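Aug 3, 2021
Plurnthorpe workshop, equipment planning
Entry by A. Onuoha; copy to N. Sani

The purpose of this entry is to record the position on hand-held grippers before the request goes forward. The budget line approved in April allows for 11 units. Three are to be held as spares and the remainder assigned to the benches.

Two quotations have been received. Hilora offers the complete unit at 400 each, finger pads included. Udness is lower on the body but charges 88 per pair of pads, and the pads are the part we expect to replace most often. Ngozi Sani has asked that both firms state a delivery period in writing. Udness has not yet replied. 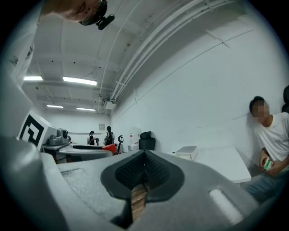

Gripper with wooden piece held upright between the dimpled pads; marker on its white support at left.

The dimpled pad pattern should be written into the specification, as should the V-shaped seat. A flat pad was proposed by Balogun as a cheaper substitute — this is not recommended until a sample has been tried on the same wooden pieces.

Printed markers are to be costed separately from the grippers. They were omitted from the April estimate and should appear as their own line, together with the supports.

Open items:
Udness delivery period (Sani)
Sample flat pads from Balogun (Onuoha)
Confirm whether the Hilora price includes freight
Storage for the spares — shelf or locked cabinet, to be decided before the order is placed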